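Inside the Big Dell: A Gallery

Every November the Draromstead repair evening turns its attention to one desktop and goes through it properly, and this time it's a Dell tower, the kind that used to sit humming under a desk in an engineering office. I love these machines! They're heavy, they're everywhere secondhand, and you can get into them without a fight. Ours came in with a lot from Brimham, and the plan is to turn it into a drafting computer for the Mirani workshop. The parts budget is 100 dollars, so we're using what we have. Lay one of these on its side with the panel off and it's like looking down on a little town.
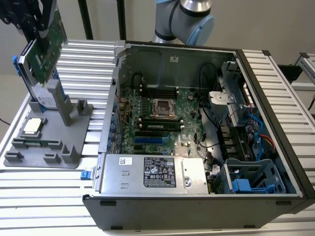
Panel off, CPU socket empty, power supply along the bottom.

Look how many parts have a blue touch point. Blue latches by the expansion slot covers, a blue tab on the chassis, blue on the drive carrier — once you start spotting them you can't stop. I've opened plenty of home computers where the first job is hunting for a screwdriver, and this is such a treat by comparison.

The drives get a gallery stop of their own. A 3.5-inch hard disk is a lovely solid thing to hold, and in its blue caddy it looks ready for work. It stands upright in a gray 3D-printed tray to the left of the tower, and I want a tray like that for my own bench (the kitchen table, if we're being truthful). 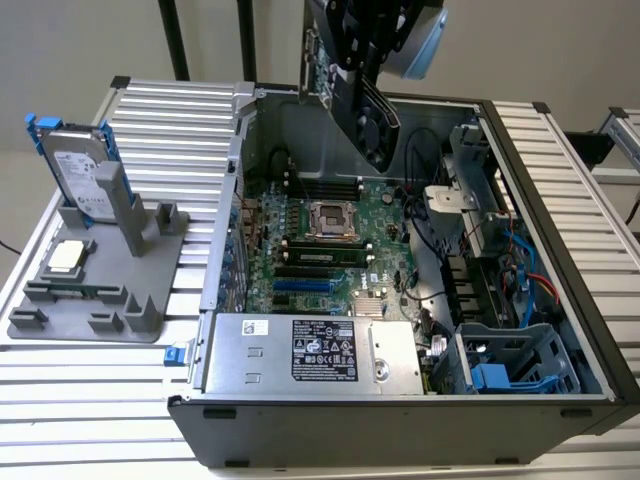 Graphics and slots

Now my favorite part! The card is an NVIDIA Quadro, one of the low-profile ones, a small green board on a black bracket with the name in white. Quadros were made for drawing and modeling work, so it suits the job nicely.

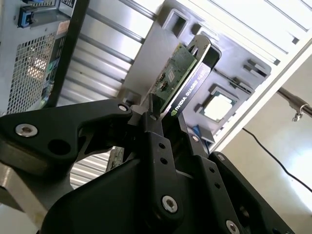 I've always had a soft spot for small cards. They fit in cases where the big gaming ones don't stand a chance, and they're a great first part for a beginner to handle: hold it by the edges, keep your fingers off the gold contacts, and take your time lining it up with the slot. We keep a box of spare brackets from Forero on the shelf too, and I could happily spend an hour sorting through it.

Seen edge-on, a card is hardly there at all, a thin strip over a very busy board. The memory slots have neat white clips, the chipset has its own finned silver heatsink, and the blue PCIe slot is easy to pick out from the black ones. 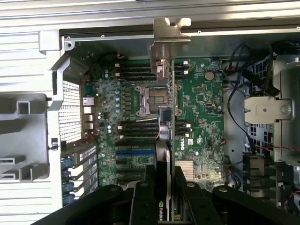
One reader wrote in to say that a tower like this ran in the corner of a print shop for years, and that the best thing anyone did for it was blow the dust out every spring. More memory came second. The same reader would like to see a gallery on power supplies next, and I'm all for it — send your requests!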